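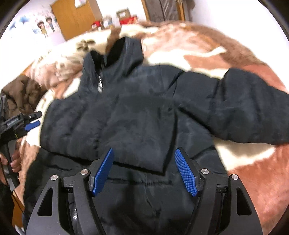 Household Skills, Unit 7: Folding and Putting Away Padded Jackets
Handout for evening group
Tutor: Shewit Ayele. Practical support: Wyn Lloyd

Read this before the practical. Bring one padded or quilted jacket of your own, with a hood if you have one. Jackets can be borrowed from the Durnden Centre cupboard but they are all adult large and they have to go back in it afterwards.

7.1 What makes a padded jacket different

Shirts and trousers are flat cloth. A quilted jacket is two layers of thin cloth with filling between them, stitched across in channels so the filling stays put. When you fold it, you are folding air as well as cloth. Most people fold too early, before the air is out, and the jacket opens itself up again as soon as they let go.

The outer cloth on most of these jackets is nylon or polyester and it is slippery. Two folded jackets stacked on a smooth shelf will slide. A bed with a blanket on it is a good place to work, as the blanket holds the jacket still. A polished table is a poor one.

The filling may be feather and down or it may be synthetic. Look at the label inside the side seam. For folding, the method is the same. For long storage it matters, and we come to that in 7.5.

7.2 Before you fold

Empty all the pockets, including the inside one. Tissues, coins and bus tickets are the usual finds. Bereket Belay's group last year found a door key in a jacket that had been in a bag since May.

Check that the jacket is fully dry. Press the cuffs, the hem and the underarm between your fingers. Damp sits longest in those places. If you are not sure, hang it up overnight and fold it the next day.

Do up the zip to the top. If the zip is stiff, run a pencil lead along the teeth and try again. Don't pull the slider sideways. Fasten any poppers over the zip as well.

If the hood comes off, leave it on for this exercise. A hood kept in a separate place is a hood you will be looking for in November.

7.3 Laying out

Clear a space on the bed wider than the jacket with both arms out. Lay the jacket down on its back, front facing up, hood towards the headboard. Spread the sleeves out to either side. Pull the hem straight with both hands, then smooth from the zip outwards, following the stitched channels. The hood will not lie flat by itself. Press it from the top down towards the collar.

You don't need to get every crease out at this stage. You do need the body square, with the two side seams running parallel. If it is crooked now it will be crooked in the bag.

7.4 The fold

Work through these in order. Wyn will go round while you do it.

1. Fold the hood down over the front of the jacket so that it covers the collar.
2. Bring the right sleeve across the chest. Lay it flat, with the cuff pointing towards the opposite side.
3. Bring the left sleeve across on top of it. If the sleeves are long, turn the cuffs down towards the hem.
4. Fold each side of the body in towards the middle. You should have a long strip, the same width all the way down.
5. Lean on the strip with your forearms, starting at the hood and moving down to the hem. Count to 15. You will hear the air going out.
6. Fold up from the hem in thirds. Press again after each fold.
7. Tuck the loose end into the hood if the hood is deep enough. If not, use a wide elastic band or a cloth tie.

When you have to pick the jacket up partway through, take hold of a good handful of cloth. Lifting by a pinch of the outer layer puts all the weight on one bit of stitching. The same goes for turning it over. 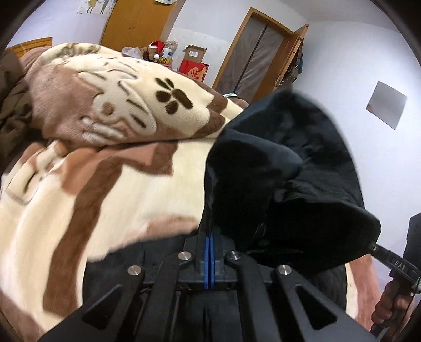
Children's jackets are done the same way, but steps 3 and 4 can be run together. Very short jackets need folding in half at step 6, as thirds make them too thick.

Rolling is allowed. Iolanda Peixoto teaches rolling to the Flilcombe group and prefers it for suitcases. Do steps 1 to 4, then roll from the hem up to the collar, pressing as you go. A roll takes less room in a bag and more room on a shelf.

7.5 Where it goes afterwards

In daily use: hang it up. Use a wide hanger, and leave a hand's width on each side of it in the wardrobe.

For a few weeks: folded, on a shelf, nothing heavy on top.

For the whole summer: in a cloth bag or a pillowcase, loosely folded. Skip step 5. Down that is kept squashed for months can be slow to recover, and synthetic filling may not recover at all. Vacuum bags are fine for moving house and not for storage. Gebremedhin Tufa has a longer sheet on this, ask him for it.

Put a label on the outside of the bag saying what is in it and whose it is.

When you take the jacket out again, shake it hard from the hem and leave it on a hanger for a day. Break up any lumps with your fingertips, one channel at a time.

7.6 Practical task

Work in pairs. One person folds and the other reads out the steps, then swap. Each person should fold the same jacket 2 times, once by the flat method and once by rolling. Write down which one you would use at home and where you would keep the jacket.

For next time: read Unit 8 (blankets and bed covers) and bring a pillowcase. Practical is in room 294, the one with the beds. Shoes off at the door, please.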